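Robot Trained in Pretend Kitchen Learns to Slow Down Near the Dishes

Sep 8, 2024

A pair of robot arms that has never set foot, or anything else, in a real kitchen has become noticeably better at not knocking things over in a fake one, according to a report posted this week by the robotics group at Usska.

The method is called Jemby. Its central idea will be familiar to anyone who has carried a full cup of coffee past a sleeping dog: go fast where there is room, go slow where there isn't. Robots have been oddly resistant to this. Most learned controllers pick a pace and stick with it, and the pace that suits an open stretch of counter tends to be bad news for whatever is standing at the end of it.

Maya Harb, who led the work, had the arms practice in a simulator and scored each attempt on two things, whether the task got done and how hard the gripper bumped into objects it had no business touching. A second small network looks at the camera views and guesses how much free space is left around the fingers. When the guess is low, the arm eases off.

"It is a speed limit," Harb said. "We spent a year and a half on a speed limit."

The group ran 3625 practice episodes in all, of which the first 3000 were used for training and the rest held back for testing. On the held-back ones, unwanted bumps fell by more than half compared with the same controller running at one fixed speed. Finished tasks went up slightly. So did the time per task, and the report gives this its own chart, a small one.

Zahira Sumampouw, who built the virtual kitchen, said the hardest part was the views from near the gripper, where a single object can fill most of what the camera sees and the network has to judge distance from not much more than shading. Her first version of the space guesser treated every shadow as a solid wall. The arms spent an afternoon refusing to approach their own.

Renders from the Jemby simulator: appliances beyond a fingertip, a bottle close to the gripper, and the counter with the arms' shadows across it.

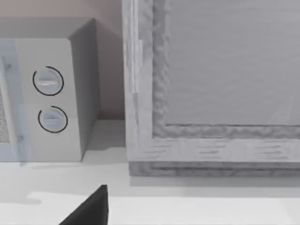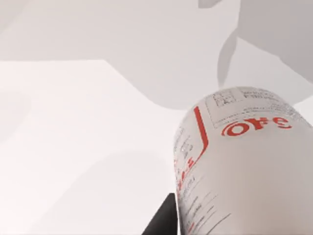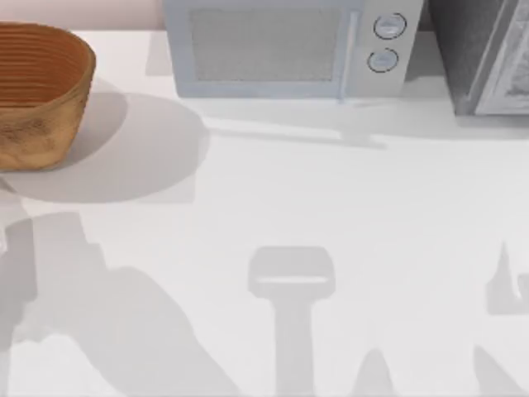 Whether any of it carries over to a kitchen with gravity and grease is an open question, and the report is fairly relaxed about leaving it open. Simulated bottles don't get slippery. Simulated counters don't have mail on them. Samer Aoun, a co-author, said a trial on physical hardware is planned for December, in a test kitchen at Obeidat, and that the group has been asked to bring its own bottles.

Vilgot Ljungberg, who works on a rival approach at Plollska and was not involved, called the result "sensible," then added that he would like to see it compared against simply turning the fixed speed down. The report does make that comparison, in an appendix. The slow robot bumped into things almost as rarely as Jemby did, and took roughly 4 times as long to do it.

Harb said the group plans to release the simulator along with the training code once the documentation has been written. Zbigniew Górecki has been assigned the documentation. He did not reply to a request for comment.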